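Robot club, week whatever it is now

So I said I'd write something after every session and then I didn't, sorry. Blame the clocks, blame my marking, blame the fact that Rellen (our arm, named by the year nines after a very long vote) has been eating all my free time since April.

We've got the block task for the Vasville round now. You get a set of small plastic blocks in four colours and a mix of shapes, all on a wooden board, and the arm has to push them about until they're in the groups the judge calls out. Pushing only, no picking up! I thought that would make it easier. It doesn't, because a cylinder will happily wander off sideways if you touch it even slightly wrong, and the stars spin round on their points and end up facing somewhere daft.

Arnar Østergaard, who does the coding with the older ones, wanted to go straight in with the full set. I wanted to start with one block and one colour. We had a bit of a grumble about it over the biscuits and in the end we did it his way (he was right, I'm not telling him).

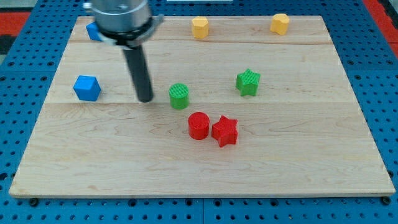
The scoring is a bit mad this year. You get 200 points for each finished colour group and lose some every time a block goes over the edge, and you only get 3 goes. Our best total in practice is 984, which the kids have written on the whiteboard in enormous numbers with a crown on top. Heiðrún Thorlacius has already worked out what we'd need to beat the Flellico lot, and I've asked her not to say it out loud until everyone's had their tea.

What's giving us grief at the moment is slowing down. The arm moves nicely across the board but then arrives at the block far too keen, gives it a whack, and off it goes. Arnar's lowered the speed for the last little bit and it's much gentler, though now the younger ones say it's boring to watch. You can't win!

Next session we're trying the corners, so if anyone has a spare set of blocks at home, please bring them along. And whoever took my good tape measure, I'd quite like it back.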